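Clinonier Workshop Notebook
Print this entry | E-mail this entry

April, entry 14
Entered by: Ohemaa Appiah
Subject: Thermal paste storage trial, second reading

The Plestirell compound kept in the unheated cupboard was compared this morning with the tube held at room temperature. Both were drawn from lot 3671. The cupboard tube required noticeably more pressure at the plunger and left a coarse bead on the glass plate. The room-temperature tube spread evenly under the card.

Obed Alhassan repeated the spread on a second plate and obtained the same result. He recommends that the cupboard no longer be used for compounds of any kind. I concur, pending the reading at two weeks.

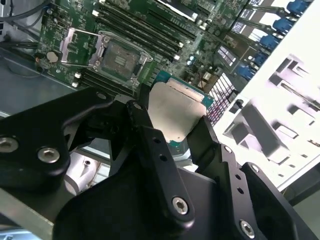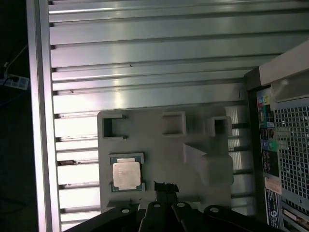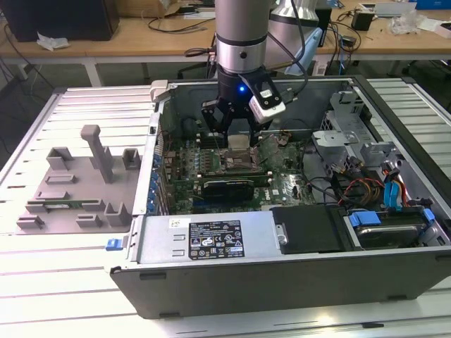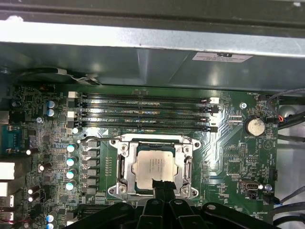 Bench and open computer case.

The solvent question remains open. The Michailidis wipes removed the residue in a single pass but left a faint haze on the glass, which cleared only after a second wipe with plain alcohol. Staff are asked to use alcohol alone until the supplier replies to inquiry 501.

Plates 1 and 2 are stored flat in the drawer under the scale. They are not to be cleaned. The lid of the Flomitz jar is cracked and a replacement has been requested.

Next reading: same plates, same card, 10:30 a.m. O. Alhassan to record.

Recent entries
Syringe caps: fit and leakage
Alcohol stock and labeling
Glass plates, flatness check
Cupboard temperature log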